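Speaker notes: "Everything You Own Wants to Live on the Counter"
Toveo Library evening series, 30 minutes plus questions

Start without the clicker. Wait for the chairs to stop scraping.

Opening. My name is Maricica Matei and I write about how people use their homes, which mostly means I get invited over and then not invited back. Ask for hands: who has a junk drawer? Who has two? Who has a room? Leave the pause after "room."

The diary study. I asked 246 households to write down, for one month, every time they picked something up and set it down somewhere that wasn't its place. March, so no holidays to blame. We got 2333 usable entries. The longest was from Kyung-hwa Seo, who followed a single tape measure through her house for three pages and never measured anything with it.

Main finding, say it slowly: most things stopped at the first flat surface past the door. That was the finding. It took a year to write up.

The word "landing." I use it for any surface between where you come in and where you meant to go. Stairs count. So does the piano. Nam-gil Yoo wrote in to say his treadmill should count, and I have given it a whole paragraph in the book.

Kitchens. They do worst, for the plain reason that people stand in them. Slow down through the next three, let the room look.

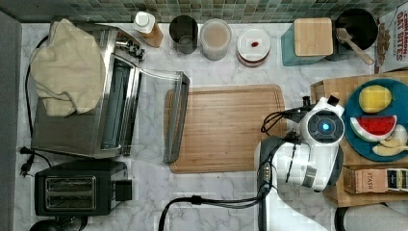
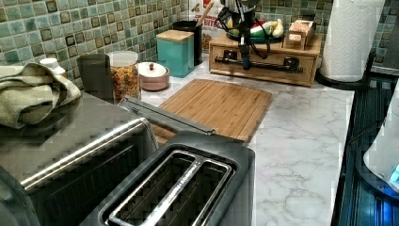
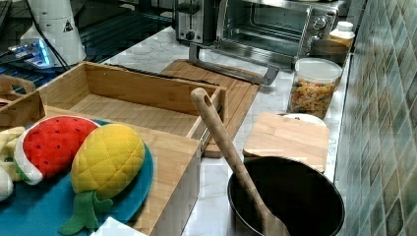 Then straight to the height question. In the diaries, a surface at hip height collected more than one at knee height, and shelves above the shoulder collected things people had given up on. Someone will ask about islands. Islands are landings with seating.

The Plovell story (cut if running past the 20-minute mark). Plovell is the apartment building where the architect left out the entry shelf on purpose, to keep the halls clean. Within six weeks the residents were using the radiator covers. Management sent a letter about the radiator covers. Lemlem Woldegiorgis kept her copy, and she kept it on the radiator cover. Read the second paragraph of the letter aloud, in the voice.

Mail. Almost 2000 of the entries mention paper of some kind. Do not get drawn into the paperless argument. Last time it ate the whole question period and a man showed me his scanner.

What helps, a bit. Put the hook where the coat already falls. Move the bowl to the keys. Kyung-tae Yook moved his recycling bin next to the front door and his wife called it hideous, and it is, and their table has been clear since spring. Don't promise anyone a clear table.

What doesn't: labels. Skip the slide with my own labels on it if anyone from the family is in the audience.

Questions. Likely ones: kids (yes, more), pets (they are landed on), whether I'm tidy (no, move along). Books are on the table at the back, under the coats.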